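# Safe Working Rules for a Garment Handling Cell

Project report, group 2. Written by Géza Hegyi and Zhuoran Guo. Supervisor: Rosário Coelho.

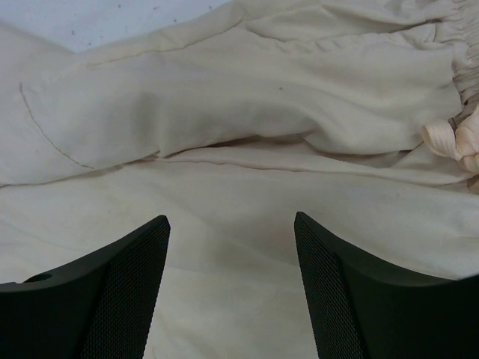
*Figure 1. Wrist camera view with the gripper fingers open over a cream-colored garment.*

## 1. Background

Our group received the garment cell in September, after the older group had finished with it. The arm worked well, but the written rules did not. There was one sheet on the wall, named "Ovley cell, general rules", and it was made for hard parts such as boxes and bottles. We had to decide which of these rules can stay when the part is cloth, and which need new text.

We do not try to replace a risk assessment. The laboratory has its own, and Martti Karppinen is responsible for it. Our report is about the daily rules, that means what a student has to do before, during and after a session.

## 2. What is different with cloth

A hard part has a known shape. If the gripper misses it, the program usually notices, because the fingers close completely. With cloth this check is weak. The fingers can hold one layer when the program expects two, and the finger position is nearly the same in both cases.

The garment in Figure 1 shows the difficulty. It is partly folded over itself, and the edge of the upper layer is mostly visible as a soft shadow. Two details at the right side also interested us: the gathered fabric, which may be a waistband or a cuff, and the small knot of peach-tinted cloth below it. The old sheet said nothing about ties, cords or loose threads. We think they need a rule, as a cord can go around a finger and stay there when the arm moves away.

The textured pads are another point. They have a fine diamond pattern, and such a surface can collect fibers. We found no cleaning instruction in the cell folder.

## 3. The rules we propose

**Before the session**

1. Check each garment by hand for pins, tags, cords and knots. Write down what was found. A garment with a pin must not go on the table.
2. Look at both finger pads. Remove fibers with the dry brush only, with the arm in protective stop.
3. Test the stop button. The person who will stand next to it does the test.
4. Say aloud which speed setting is loaded. The second person confirms it.

**During the session**

5. Keep hands outside the marked line while the arm is enabled, also when the cloth is only slightly in the wrong place.
6. If cloth stays on a finger after release, stop the arm. Do not pull it from the side.
7. After 500 grasps, stop and repeat rule 2.

**After the session**

8. Park the arm, open the fingers, and leave the table clear for the next group.

Rule 5 gave the longest discussion. The wish to "just fix" a sleeve with the hand is very strong, and two of us did it in our first week. We first wanted to permit it at reduced speed. Rosário Coelho advised against this, and we agreed with her: a student who is tired will not remember which speed is active.

The number in rule 7 is our own choice and has no strong basis. It comes from the length of one normal session in our plan. Another laboratory should choose its own number.

## 4. Trial of the rules

We gave the list to 6 students who did not write it. Emerson Honorato observed and made notes, and he did not help them. All of them followed rules 1 to 3 without questions. Rule 4 was forgotten most often, and the students told us they felt strange speaking to the other person about a number on the screen. We kept the rule but moved it also to the start page of the program, where it must be confirmed with a click.

Rule 6 was not clear in our first version. It said "remove the cloth safely", and one student asked what safely means. The present text is shorter and says what is not allowed.

## 5. Open points

- We have no rule for wet cloth.
- The list exists in English only.
- The log form has no field for the type of knot or cord, so the notes under rule 1 are difficult to compare.
- Martti Karppinen has asked us to check if rules 5 and 6 agree with the general text of the laboratory. We will send him the comparison together with the next version.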